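Research > Manipulation Group > Take part

Call for participants: remote operation of a two-finger gripper
Nenley Robotics Laboratory, Fisilstead

We are looking for 16 adults to operate a robot arm by hand controller and pick up, move and put down everyday objects on a table. No experience with robots is needed. Sessions run through July.

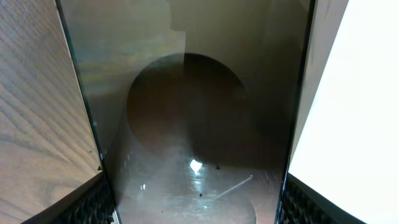
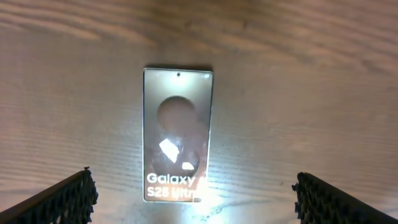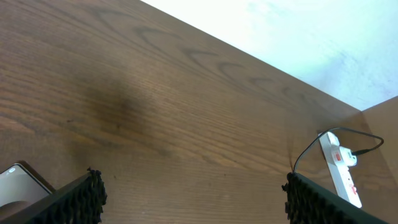

Wrist camera views, with both gripper fingers in each.

Gearóid Fitzgerald
Research associate and study contact, Manipulation Group

What the study is about

A robot can learn a handling task from recordings of a person doing the task through the robot. The person moves a controller, the arm follows, and the system stores what the wrist camera saw along with the position of the arm and the opening of the gripper. A model is then trained on the recordings and tries the task without help.

How well this works depends a great deal on how the recordings were made. We want to find out how much the approach matters, meaning the part of the motion between seeing an object and closing the fingers on it. Some people go straight in. Others stop above the object, look, correct and then go down. Both usually end with the object in the gripper, but the camera sees different things along the way.

In our first round we collected 1070 recordings from people in our own group. Models trained on recordings with a short stop before the grasp did better on thin, flat objects than models trained on recordings without one. On boxes and cups we found no clear difference. On clear plastic and on shiny surfaces the results went both ways, and we do not yet trust them. Glare moves when the camera moves, and a lit phone display such as the one in the second picture gives the model bright patches that have nothing to do with the shape of the phone.

The other weakness of the first round is that all the operators were people who build these systems. They know where the fingers are even when the camera view is poor. We need recordings from people who do not.

What you will do

You will come to the lab for 2 sessions on different days. Each session has 40 minutes at the controls, plus breaks and a short questionnaire. You sit at a desk with a screen and a hand controller. The arm, which we call Tully, is in the next bay behind a guard. You do not need to go near it while it is moving.

In the first session you practice until you are comfortable, and then work through a set of objects in whatever way seems natural to you. In the second session you are given one of two instructions about how to approach each object, and you work through the set again. Which instruction you get is decided by a draw. We will not tell you beforehand which one we expect to work better.

The objects are things found in any home or office: phones, cables, boxes, cups, kitchen tools. Some tasks involve two objects lying near each other, and in some there is a cable that should not be dragged along. None of the tasks uses mains power, and you will not be asked to put a plug into a live socket or take one out.

For most tasks the wrist camera is your only view. The fingers take up part of it. When the camera is close to a see-through panel, as in the first picture, reflections and whatever is behind the panel can be hard to tell apart. If you cannot tell what you are looking at, back the arm off and look again. Taking longer is fine. Dropping things is also fine, and failed attempts are kept as data.

Who can take part

You can take part if you:

- are 18 or older
- can use a hand controller with at least one hand
- can read a computer screen at desk distance, with glasses or contact lenses if you use them
- have not operated a robot arm before, at work or in another study
- can attend both sessions

We welcome left-handed participants and can set up the controller for either hand. The desk height is adjustable, and there is step-free access from the street to the lab. If you get motion sick from video games, please mention it when you write. The camera view moves with the arm, and a few people in the first round found it tiring.

Students and staff of the Manipulation Group, and people who live with them, cannot take part in this round.

What we record

We record the camera views from the robot, the movements of the controller and the arm, the time taken for each task, and your questionnaire answers. We do not film you. Your voice is not recorded. The recordings are stored under a participant number, and the list linking numbers to names is kept separately and deleted once the last session has been checked.

We plan to release the robot recordings as an open data set along with the paper. The consent form asks about this separately, and you can say no to the release and still take part. You may stop at any point without giving a reason. If you stop during a session, you still receive the payment for that session.

Payment and travel

Each session is paid at the laboratory's standard participant rate, by bank transfer or gift card. The current rate is on the information sheet we send before you book. Local bus and train fares are refunded with a ticket or receipt. Parking is free behind the Fommont Building, with the entrance on the side away from the main road.

How to sign up

Write to the Manipulation Group through the contact form on the laboratory site and put "operator study" in the subject line. Please tell us:

- your name and the best way to reach you
- which hand you would use for the controller
- whether mornings or afternoons suit you better
- anything we should know about access or seating

You will get the information sheet and the consent form by return. Read both before choosing your times. Places are given in the order in which signed forms come back. Once they are filled we will keep a short waiting list, as a few people usually have to cancel.

Questions about the method or the first-round results can be sent to me through the same form. I can send the draft report to anyone who wants it, but if you plan to take part, please wait to read it until after your second session.

Contact | Privacy | © Nenley Robotics Laboratory, Fommont Building, Fisilstead | Back to top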